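Seasonal Helper Wanted for Cable and Rope Workshop — Hedby

Small family business, two openings, start in July

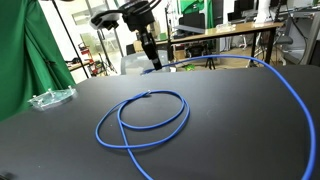
Blue cable in a loose coil on the black table.

We are Requena, a small workshop in Hedby. We repair and prepare cables, ropes and straps for boats, theaters and summer fairs. In the warm months the orders are many, and we look for 2 persons to help us until the end of the season.

Your work will be to receive the returned material, clean it, measure it, write the length on a label and put it on the correct shelf. You will also pack orders for our customers in Potton and Clodberg. We have more than 2000 pieces in the store, so a person who likes order will feel well with us.

What we ask:
Good eyes for small damage
Able to lift and to stand for long time
Simple English, spoken and written
A driving license is a plus, but it is not necessary

Experience is not needed. Soledad Retamal will teach you during the first 3 days, and after this you work together with one colleague.

We start at 8 in the morning. Lunch is paid by us — there is a kitchen, and you can also bring your own food. Working clothes and gloves you will get from us.

To apply, please write a short letter to Adoración Campos and tell us from when you are free. A photo is not required. You may also come to the workshop in the morning and ask for her at the front desk.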